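Clakis Housing Association
Speaker notes: damp and mould in older homes
Residents' and partners' meeting, Warnuvport, September 9, 2022

Slide 1. Welcome

Good morning, and thank you for coming. The talk will last 20 minutes and questions will be taken at the end. Copies of the slides are on the table by the door, in large print as well.

The subject this morning is damp and mould in the older properties at Prenness and in the harbour streets. The Association manages 1,056 homes. In the last full year we recorded 87 reports of mould that needed more than one visit. That figure is too high, and the purpose of this talk is to set out what we intend to do about it before the cold weather.

(Pause. Allow latecomers to sit down.)

Slide 2. Three kinds of damp

Residents often tell us that they have been given different explanations by different visitors. The terms should therefore be made clear.

Rising damp comes up from the ground. It leaves a tide mark, seldom higher than a metre, and often a white, salty bloom on the plaster. Penetrating damp comes through a wall or roof from outside, usually by way of a cracked gutter, poor pointing or a failed window seal. It is worse after rain. Condensation forms when moist indoor air meets a cold surface, and it is by far the most common of the three in our homes. It shows first in corners, behind wardrobes and around window frames.

A home may have more than one of these at once. The Prenness terraces have solid walls, and several have both a gutter fault and condensation in the same back bedroom.

Slide 3. What went wrong last winter

In December our repairs line was slow to answer. Some residents were advised to open their windows and were offered nothing further. The Association accepts that this was poor advice for households already worried about the cost of heating, and it has been withdrawn from our leaflets.

(Do not read out individual cases. If one is raised from the floor, offer a private conversation afterwards.)

Slide 4. The new procedure

From next month every report of damp will be followed by an inspection within 11 working days. The inspector will take meter readings from the walls, look at the gutters and the outside ground level, and check that the extractor fans are drawing air. A written report will be left with the resident or posted to them. Where mould is found in a room in which a child sleeps, the wash and treatment will be ordered on the day of the visit.

The report will name the cause. If the cause is not clear, it will say so, and a small data logger will be left in the home for a fortnight to record temperature and humidity.

Slide 5. Ventilation and heating

Steady, low heating does more for a cold wall than short bursts of high heat. Lids on pans, a closed bathroom door and a fan left running after a bath all help. Furniture should stand a hand's width from an outside wall where the room allows it – we know that in the smaller harbour flats it often does not.

Kauppinen, our ventilation contractor, will fit quieter fans in the Prenness terraces first. Many of the present fans have been switched off at the wall on account of the noise. The new ones run slowly all the time and speed up when the air is moist. Running costs will be printed on the card left with each fan.

Slide 6. Mould on painted walls

Small patches may be cleaned with a fungicidal wash, used as directed on the bottle. Mould should not be brushed dry, as this spreads the spores. Bleach and ammonia products must never be mixed. Painting over mould hides it for a few weeks only.

Larger patches should be reported and left alone until the inspector has seen them.

Slide 7. Questions

(Leave this slide up. Repeat each question into the microphone before answering. Forms for reporting damp are with the large print copies.) 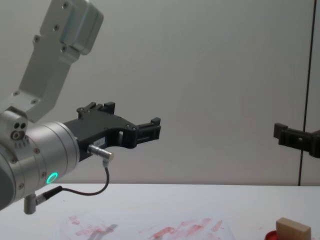
One resident of the harbour streets asked whether the 11 working days would be counted from the telephone call or from the day the form was logged, and said that last winter the two had been far apart. She asked for the answer to be put in writing to every household.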